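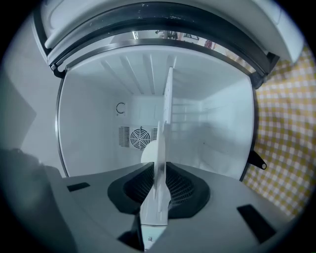
One buyer wrote in to ask whether the Lumuro finger would reach the back wall of a fridge compartment without the body hitting the sides, and whether the long one was worth the extra money over the short one. Depends on the fridge. Measure the opening first and compare it with the body width on the drawing in the kit.

Home | Kits | Spare Parts | Build Notes | Contact

Sturkon Hand-Held Gripper Kit, with Lumuro Finger

A hand-held gripper tool you put together on a kitchen table or at a shared workshop bench. It carries a camera and is meant for people recording household jobs for their own robot arm projects. Shelves, cupboards and refrigerators are what most owners use it on.

In the kit:
- printed body shells
- Lumuro finger, long
- trigger and linkage
- camera mount
- bag of 77 screws and inserts

Not included: camera, battery, Sowa wrist adapter.

Build time is one evening if you have soldered before. There are 17 steps in the booklet. Step 9 (routing the cable past the trigger) is the slow one, and the cable must be in before the shells are closed. Do not overtighten the shell screws.

The finger is a wear part. Replacements come singly or in a pack of seven. Fingers from the older Pondurik kit do not fit this body.

Ships flat in one box. Next batch in December.

Print this page | E-mail to a friend
9 comments | 17 shares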